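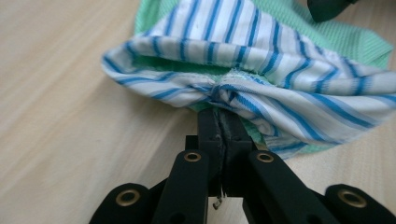 Hand-held gripper closing on the striped part of the test garment.

Florketside publishes first results of its comparison of hand-held grippers for soft textiles

December 22, 2023 — Florketside, an independent test workshop for gripping tools, has published the first results from its comparison of hand-held grippers on small, soft garments. Two finger designs were tested, one from Drollov and one from Štefanec. The full report can be requested from the workshop free of charge.

The comparison was made for companies which sort, fold or pack textiles and are now thinking about automation. Many of them have data sheets for grippers on their desk, but the data sheets usually speak about rigid parts. A small shirt behaves in a different way. It bends when it is touched, it hides its own edges, and the fabric under the fingers can be one layer in one moment and four layers in the next.

"We wanted to answer a simple question for our customers," says Ilgın Çetinkaya, who leads the textile program at Florketside. "If I change only the fingers and keep everything else the same, does the operator feel a difference, and does the recording show it? In both cases our answer is positive, but the difference is not in the place where we expected it."

Each design was used for 300 grasps. The operators worked with a gripper in each hand and repeated three tasks: to pick up the garment from the table, to spread it flat, and to place it into a basket. Before each task the garment was put back on the table by hand, in half of the cases flat and in half of the cases crumpled. The order of the two designs was changed after every 50 grasps, so that tiredness of the operator does not count against one of them.

The garment selected for the main series is a dog shirt in mint green with a striped collar in the style of a necktie. The choice was practical. It is small enough to handle on a table, and in one piece it offers a flat body and a collar with several folds.

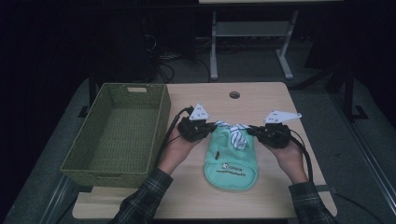 Both grippers at the collar of the dog shirt, with the basket at the left side of the table.

On the flat body of the shirt, the two designs gave almost the same result. The operators could take a single layer with both, and the number of missed grasps was low. The collar separated them. The Štefanec fingers, which have a softer pad, kept the folded fabric better when the other hand started to pull. The Drollov fingers needed a second try in 40 of the grasps at the collar, but they released the fabric more cleanly and the collar stayed closer to the place where the operator wanted it.

For picking up only, the report therefore recommends the softer pad. For placing and spreading, it makes no general recommendation and advises the reader to try both designs with his own product. Florketside does not give a total score, and the two manufacturers have received the same tables as all other readers.

A second part of the report is about the cameras and the controller. The grippers were used with marker plates, and their position was calculated by the Irketti controller from the camera recording. The position was stable in most of the tasks. It was less stable when an operator turned a wrist far to the outside, because then the plate is seen from a narrow angle. The workshop has written down the wrist angles at which this happens, and they are listed in the appendix of the report.

Cables are also discussed, in a short chapter. The operators said that the weight of the grippers was acceptable for a session of 30 minutes, but that the cable should leave the body closer to the wrist. This remark was made for both designs.

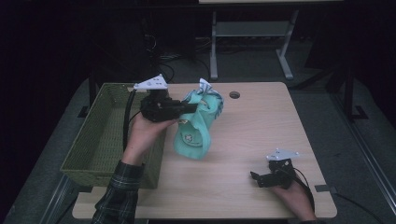
Can the results be used for a gripper mounted on a robot arm?
The finger results can be used as a first orientation, if the same fingers and the same pads are mounted. A person corrects small errors of the hand without thinking, and a robot arm has to learn or be programmed for this, so Florketside advises a separate test on the arm before any purchase is decided.

The next series begins in February. It will use the same two finger designs, together with a third one which is still in preparation at Štefanec, and it will add towels and knitted garments. A robot arm will be included for a part of the tasks, so that the hand-held results and the arm results can be read side by side.

"People ask us which gripper is the best one," says Ilgın Çetinkaya. "I prefer that they send us one of their products and we look at it together — sometimes after one hour at the table the question has already changed."

Companies that want to have their own textile included in the next series can send a sample to the workshop. The sample should be clean, it should be available in two identical pieces, and it should not be wider than the test table. Samples are returned after the series together with the recordings.
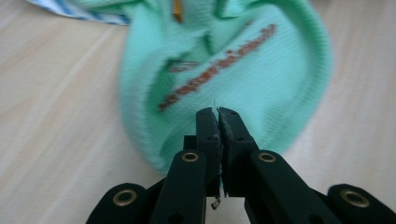
About Florketside

Florketside is a test workshop for grippers, robot arms, cameras and controllers. It compares tools under the same conditions and publishes the methods together with the results. The workshop does not sell grippers and does not take commission from manufacturers.

Press contact
Ilgın Çetinkaya, Textile Program, Florketside
The report, the appendix with the wrist angles and the photographs are available for editors on request.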